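What the arms changed on our folding floor

I have worked in the returns room at Plerulier in Grernstead for a good while now, most of it standing at a folding table. In February we got robot arms on one of the tables. People keep asking me what that did to our jobs, so I am writing it down once.

The work is simple to explain. Returned clothes come in from the shops, we check them, fold them and put them back in stock. In our busiest week last winter we did 1,368 pieces. T-shirts are the biggest share, and they are the ones the arms get.

A shirt has to lie flat with the print up before the fold can start. Sleeves are the slow part. A body smooths out easily, but a sleeve that stays bunched up will spoil the whole fold, and the arms need more tries at it than a person does.
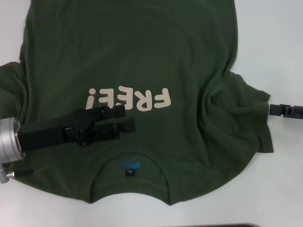

Who does what now

Before, four of us folded and Roos Willems did the checking. Now three fold by hand and I look after the arm table. I bring the shirts, clear the finished ones and write down the ones that went wrong. I walk more and my shoulders hurt less by four in the afternoon. I also talk less, which I mind. At the folding tables you could chat all day.

Dulce Ibarra got moved to checking with Roos. Her hours stayed the same and so did her pay. That was the first thing we asked Pieter Cuypers, our shift lead, and he put it in writing. He did not promise anything past this year, and I noticed that.

The arms are slower than Dulce. On a good morning they get through about 15 shirts in the time she does a full bin. They do keep going through lunch, so by the end of the shift the gap is smaller than you would think. Thick hoodies and anything with buttons still come to us.

What bothers people

Mostly the error sheet. I write down why a fold failed, and some of the others feel that if we write down every mistake a machine makes, sooner or later there will be a sheet for us too. Pieter says no. Jozef Van der Linden, who has been here longest, wants that in writing as well — I think he is right to ask.

The other thing is the room. The table stands in the far corner, on the side where the ceiling steps down, and I spend most of my day there now. I had never looked at that part of the building much. The panels have gaps between them and I have asked for someone to come and see to it. No answer so far.
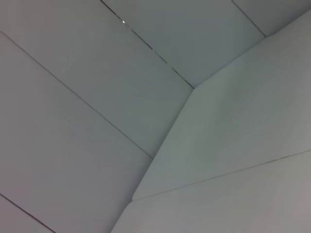

The ceiling panels, with the wide gap.

We have a meeting next month about a second table. I have put down three questions, and the first one is who will be standing next to it.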